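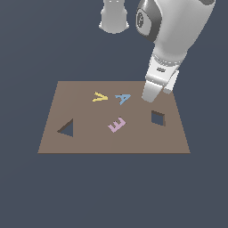

Zarum – caixa comemorativa da Vorance (3 LPs + livreto)
Selo: Sandhu Discos
Disponibilidade: pré-venda
Preço: R$ 400, frete à parte
Atualizado em 7 de agosto de 2018

Gente, chegou a hora de falar da caixa! Eu sei que tem gente aqui esperando desde abril, quando a banda soltou aquela frase misteriosa no meio do show e depois ficou um tempão fazendo de conta que não tinha dito nada. Pois é, era isto mesmo: Zarum inteiro em vinil, remasterizado, mais um disco só de sobras de estúdio e o show de Pirnley (o da chuva, sim, AQUELE) pela primeira vez fora de gravação pirata.

Recebi um exemplar de prova na semana passada e não fiz outra coisa desde então. Minha vizinha de baixo já deve saber cantar o lado B de cor.
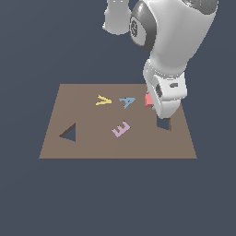
Lojinha do Fã-Clube Vorance – Núcleo Brasil

Vamos ao que vem dentro. O primeiro LP é o álbum como saiu na época, na mesma ordem, sem faixa bônus grudada no final (obrigada, Sandhu!). O segundo traz as sobras: são 5 músicas que ficaram de fora, duas delas com letra pela metade, daquele jeito em que o vocalista vai murmurando qualquer coisa até achar a palavra. Pode parecer coisa só de fanático, mas a demo da faixa-título, no piano e mais lenta, me derrubou. Fiquei sentada no chão da sala ouvindo de novo e de novo.

O terceiro é o ao vivo. Quem conhece a versão que circulava em fita vai levar um susto com o som, porque agora dá para ouvir o baixo! E deixaram a conversa entre as músicas, inclusive a bronca no técnico de luz e o coro de parabéns no bis. Só senti falta do cover que eles fizeram na abertura. Perguntei ao selo e a resposta foi que não conseguiram liberar os direitos a tempo.

O livreto tem textos em inglês e em português. Confesso que estava com medo da tradução e ela ficou boa, tirando uma ou outra gíria que soa meio avó. As letras vêm todas, até as das sobras, com reticências onde não se entende o que é cantado.
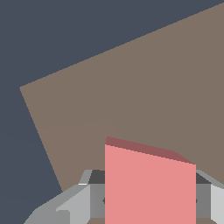

Sobre o acabamento, já que todo mundo me escreve perguntando: a caixa é rígida, abre por cima e cada disco tem capa própria com envelope antiestático. No meu exemplar um dos envelopes veio com a borda amassada, então avisei o pessoal do selo, que prometeu conferir antes do envio. O vinil é preto. Eu também queria colorido, mas prefiro preto que toca bem a um rosa lindo que chia. O peso é considerável, nem pense em pendurar a caixa naquelas prateleirinhas de fita dupla-face.

Toca-discos simples dá conta? Dá. Testei no meu, que é daqueles de entrada, e na aparelhagem metida do meu cunhado. Nele o ao vivo cresce muito, no meu o disco de estúdio ficou ótimo do mesmo jeito. Se o seu pula em faixa com muito grave, confira a regulagem do braço antes de me mandar mensagem desesperada às duas da manhã (você sabe quem é, e eu te amo).

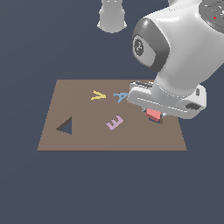
Letra V amarela, deitada de lado

Como comprar: a nossa cota é de 100 caixas, uma por sócio. Mande o pedido pelo formulário da lojinha com nome completo, endereço e número da carteirinha. O pagamento pode ser por boleto ou transferência, e a reserva cai se não for pago até o vencimento. Ainda não é sócio? Pode se associar e pedir no mesmo dia, sem problema nenhum.

Envio: despachamos pelos Correios, com registro e seguro, assim que o lote chegar do selo. Eu mando o código de rastreio por e-mail. Quem mora perto e quiser retirar no nosso encontro mensal, é só marcar essa opção no formulário e economizar o frete.

Trocas: disco empenado, riscado ou faltando a gente troca. Fotografe a embalagem antes de abrir, por favor, que a transportadora pede. Canto de caixa levemente batido infelizmente não entra, já discuti bastante com eles sobre isso.

Não vem download. Também achei chato! O selo disse que as sobras vão para o streaming mais adiante, sem data.

Ah, e quem comprou a camiseta da turnê no tamanho M e recebeu G: as certas chegaram, estão comigo, respondam ao e-mail que eu mando junto com a caixa.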